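Section 4: Setting Up Your Bautista Fabric Steamer for Upholstery

If you have already filled the tank and gone through the first warm-up in Section 3, you are ready for the part most people bought the steamer for. Sofas and armchairs take a little more patience than shirts do, so please read this section once all the way through before you plug anything in — it will save you some walking back and forth later.

Before you start

1. Find the care tag on your furniture. It is usually under a seat cushion or stapled to the underside. A tag marked W or WS means the fabric can take some moisture. If it is marked S or X, please put the steamer away and use only the dry brush from the Pandano kit.

2. Vacuum the whole piece, including the seams and the gap where the arm meets the seat. Crumbs and pet hair turn into a paste when steam reaches them, and it is no fun at all getting that back out.

3. Open a window or run a fan if you have one handy. Upholstery holds on to dampness longer than you might expect, and moving air helps a great deal.

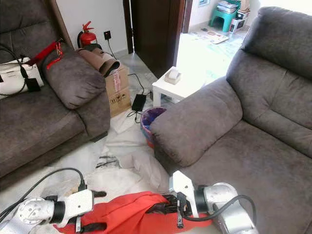
4. Choose a test spot somewhere out of sight, such as the lower back panel. Steam it for 2 seconds on the low setting, blot it with a white cloth, and let it dry completely. If you see color on the cloth, or if the nap looks flattened once dry, do not go any further.

Note: Brushed fabrics often look darker right after steaming. Wait until the test spot is fully dry before you make up your mind about it.

Attaching the upholstery head

5. Switch the steamer off and let it cool. Line up the arrow on the Rekamau head with the arrow on the hose collar, push firmly, and turn to the right until you hear a click. Give it a gentle tug to be sure.

6. Slip the cotton cover over the head and pull the drawstring snug. The cover keeps drips off your fabric, so we do ask that you use it every time, even for a quick touch-up.

7. Fill the tank with 400 ml of plain water. The top line on the tank marks 500 ml, but we suggest leaving that for curtains and other hanging work, where you hold the steamer upright.

Caution: Never add scent, vinegar, or cleaning liquid to the tank. These can damage the heater and may stain your furniture.
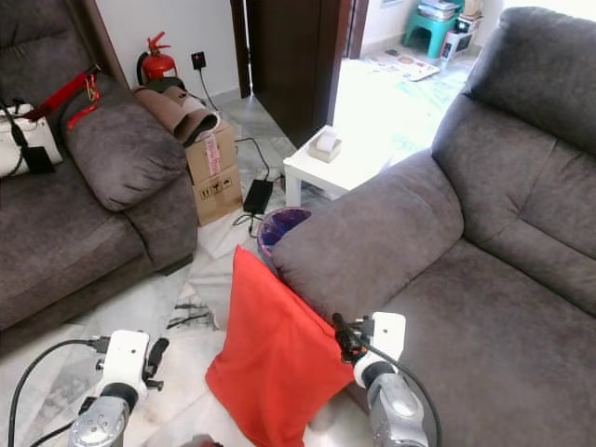 Steaming

8. Turn the dial to low and point the head away from yourself and everyone else until the first sputter of water has passed.

9. Work from the top of the backrest down, in slow, overlapping strokes, keeping the head moving the whole time. Do the arms next and leave the seat for last.

10. Brush the nap in one direction while the fabric is still slightly damp, then leave the piece alone until it feels dry to the hand. Overnight is best if you can spare the sofa that long.

Caution: Steam can burn. Keep children and pets out of the room while you work, and always unplug the steamer before you change the cover or open the tank.

If the light on the handle blinks orange, the tank is low. Switch off, unplug, wait for the head to cool, and refill as in step 7. Replacement cotton covers are sold in the Jatia accessory pack, part number 451. Wash them in warm water without fabric softener.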